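I was supposed to be choosing a paint color. I had the little cards taped up over the hall radiator for most of the winter, and every one of them looked like oatmeal by four in the afternoon. Then I wandered into a shop in Flendside to get out of the rain, opened a sample book the size of a paving stone, and came home with leaves on the brain.

So this is about leafy wallpaper, and how I ended up with ferns in the hall, reeds in the bathroom and a bedroom I've had to do twice. 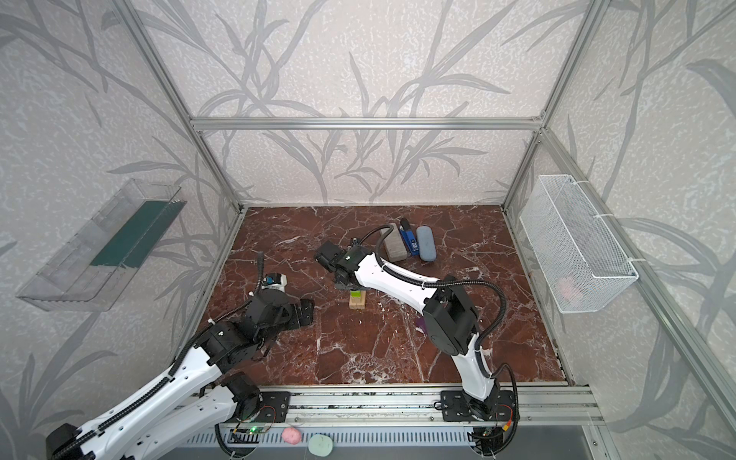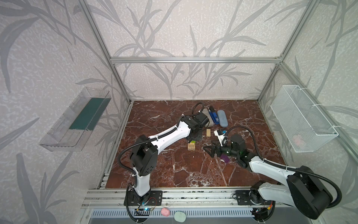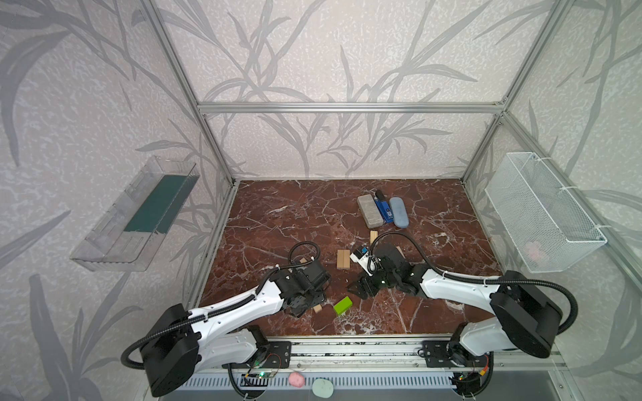 *Gray leaves on paler gray walls, with brown marbling below.*

I should say that I grew up with wallpaper and swore I'd never have it. My parents' house in Bemham had it everywhere, including the ceiling of the downstairs toilet (small brown windmills, upside down if you were sitting). When they finally stripped the dining room we found five more layers underneath, and I remember peeling back a corner of orange circles to find roses, and under the roses a sort of porridge-colored stripe. I kept a piece of the roses in a cookie tin for years. That should probably have told me something.

Everybody I know went white after that. White walls, white trim, a plant in the corner to show you were alive. I did it too, in three different apartments, and I liked it! It's easy to live with and you can touch it up with a small brush. But my current house in Ondbridge is narrow and tall and a bit gloomy, and white in a gloomy house goes gray all on its own. I thought I might as well pick the gray.

**Big leaves or small**

The first thing I learned from the sample books is that scale matters far more than color. I'd assumed a small room wanted a small print. I brought home a tiny sprig pattern for the bathroom, pinned it up, and it looked like a rash. The woman in the Flendside shop told me to go as large as I dared, and lent me a big piece of something with long reedy stems that ran most of the height of the wall. It was wonderful. The room felt taller, and I stopped noticing the pipes.

Big prints do cost you more paper. Each pattern has a repeat, the distance before it starts over, and with a large one you can lose a painful amount at the top of each strip just getting the stems to meet. I hadn't budgeted for that. I ran out of the reeds with one strip to go behind the door, and the new roll came from a different batch and was very slightly bluer. You'd never see it unless the door was shut and you were in the bath with nothing to read, which is precisely how I spend my evenings.

Check the batch number on every roll. I mean it, stand there in the shop and check.

**The quiet ones**

My favorites are the papers that use one color and a darker version of it. Gray on gray, green on green, a sandy one I nearly bought for the landing. From the far end of the room they read as a texture, almost like shade on a wall when there's a tree outside the window, and then you get close and there are all these stems. They're forgiving about what you put in front of them too. I've got a red chair and a truly ugly brass lamp in the hall and neither of them picks a fight.

Full-color botanicals are harder. There's a paper called Achari that I was in love with for a whole spring, all teal palms and fat pink flowers, and I put it up in the bedroom and slept badly for a month. It was like trying to nod off in a greenhouse during a party. I took it down in October, with a rented steamer and a great deal of swearing, and replaced it with a plain dusty green with the faintest grass in it. I still have half a roll of Achari. It lines the kitchen drawers now and I'm delighted every time I need a spoon.

If you're tempted by something loud, hang the sample where you'll see it first thing in the morning and leave it there for two weeks. I gave mine an afternoon.

**A word about old greens**

You'll sometimes hear that old green wallpaper was poisonous, and quite a lot of it was. In the nineteenth century some of the most popular greens were made with arsenic, and people put them in nurseries. I'd half believed it was a ghost story until I started reading up. If you've bought a very old house and you find something brilliantly green under the plaster dust, please don't go at it with a dry scraper, and get someone to test it first. My own excavations only turned up woodchip, which I would describe as a lesser poison.

**Doing it yourself**

I hung the hall on my own and I'd do it again, though the stairwell nearly finished me. Most modern papers let you paste the wall and hang the strip dry, and that is so much kinder than the old business with the folding table and the sodden paper draped over your arm like a drunk friend. What you want is a plumb line, a wide brush, a new blade in the knife (and then another new blade, long before you think you need it), and the radio.

Start in the least important corner, because your last seam won't match, and you want it somewhere dull. With leaves you get away with a lot. I have a join beside the coat hooks where a frond turns into a completely different frond, and in over 50 visitors not one has mentioned it. I have pointed it out to most of them.

Don't trust your corners to be square, either. Mine lean. I cut the strip in two at each corner and hung the second half to a fresh plumb line, overlapping by a sliver, and it looks fine. A stripe would have shown every wobble.

As for money, I'd set aside $100 for the bathroom and went past it before I'd bought any paste. The hall was cheaper, being an end-of-line fern the shop wanted rid of. Ask what's being discontinued! They keep it in the back, usually in a bin, and nobody's going to bring it out unless you do.

I've got one room left, the small one at the top that gets all the sun. I've had a sample up there since the spring, pale yellow with thin willow leaves, and the cat has already taken the bottom corner off it. I keep going up to look. My oatmeal paint cards are still in the drawer with the pink flowers, and I think I might use one of them on the ceiling.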